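The town of Hiltencombe has received 20 refugee families since March, and the office charged with settling them is now seeking a longer commitment from the regional government. Its director, Berenice Gallegos, said the present agreement covers rent and language classes for the first 100 days only.

"A family cannot find steady work in that time," Ms. Gallegos said. "We have asked for 300 days, and we have given our reasons in writing."
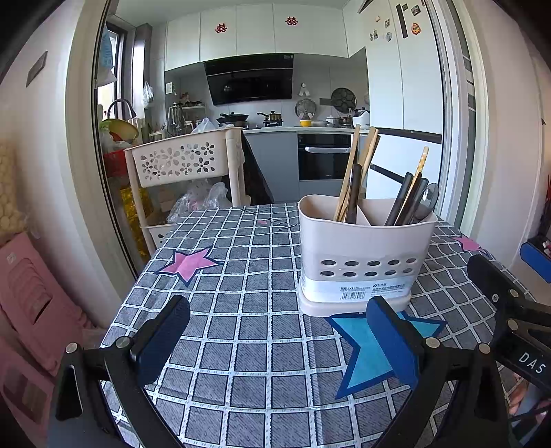
She added that the delay in issuing work permits remains the office's chief concern. Applicants must travel to Palter for an interview — a journey of 2 hours each way — and many are asked to return with further papers.

Ravindran Thomas, the office's legal adviser, said that appeals are rising. "The law allows a person to work while an appeal is pending," he said. "Employers are often unaware of this, and they turn people away."
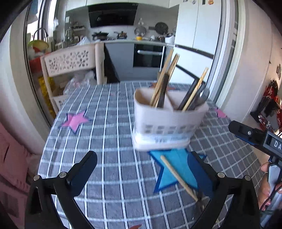 ## Response from the region

The regional government declined to discuss the request before its budget is settled. Ms. Gallegos said she expects an answer before the current agreement ends.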